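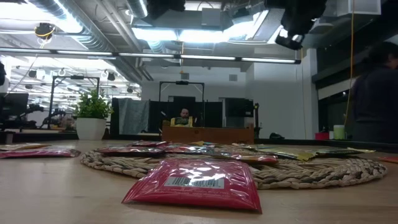

Re: [Ornness-swap] What to do with the snack drawer

Hello all,

Thank you for this, and for taking the trouble to write it all out. I've left your message in below for anyone who missed it.

> On 13th July the Ornness list wrote:
> The snack drawer is full to bursting again and half of it
> has slid down the back. Could whoever has a spare hour
> please get everything out and see what we've got? I'd like
> to send a proper list to the Clanari lot before they order
> any more. Also, does anyone still want the big round mat?

I can do the hour, and gladly (I rather enjoy a sort-out, as most of you know by now). My way with packets has always been to tip them onto something round and woven, so that they don't skate off the table, and then go through them slowly with a cup of tea. The braided sort of mat is perfect for it – the thick rim keeps most things in, though a few always wander off onto the bare wood and have to be fetched back.

Please don't sort by colour! We tried that at Mahama and ended up with one enormous red heap and three or four lonely green and yellow ones, and it told us nothing at all. Going by date is much kinder. Anything with less than 15 days left goes in the front of the drawer, the rest stands upright behind it, and if a label is too shiny to read, tilt it away from the ceiling lights and try again.

As for the budget, we've spent 45 pounds so far, so there's room for one more order, but I'd hold off until the list is done.

And yes please to the mat, if it's still going. Mine has gone rather flat on one side and I can collect any afternoon.

Warmest wishes to all,
your drawer-tidier at the Mahama end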